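Grolness publishes practice rules for robots that work at the kitchen stove

January. Grolness, a group of companies which develop and test household robots, has published today the first edition of the Ako Guideline. The guideline describes good practice for robot arms that work near a hot cooktop, and it is free for every laboratory and manufacturer to use.

Many safety rules for robots were written for the factory, where people stay behind a fence. A home kitchen has no fence. The new text covers the work between the moment when a burner is switched on and the moment when the robot has returned to its rest position.

"We had many good robots and very different ideas of what is a careful robot," says Siobhán Ó Riain, editor of the guideline. "One team was stopping the arm above a hot burner to calculate the next movement. Another team did not allow this at all. Now we have one text, and we can discuss about the same words."

Before a robot may be tested with real heat, the guideline asks for 1,000 completed runs in simulation. The member company Galanis has prepared the simulated kitchens for this stage.
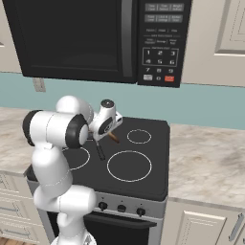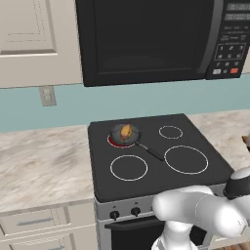
The simulated kitchen, with the robot arm at the stove.

Main requirements

- The state of each burner must be known to the robot before the arm enters the space over the cooktop.
- The arm must not rest above a burner which is switched on. If it must wait, it moves to the side.
- The handle of a pan should not point over another burner which is in use.
- The stop button for real tests must be within reach of 2 persons, and both must be trained.
- After each failed run, the team keeps the record and writes the cause in plain words.

Next steps

Comments on the first edition are welcome until May. The partner Hinia will then try the guideline in 20 test kitchens, and the results will be used for the second edition. Companies that wish to take part can write to the Grolness office and ask for the participation form.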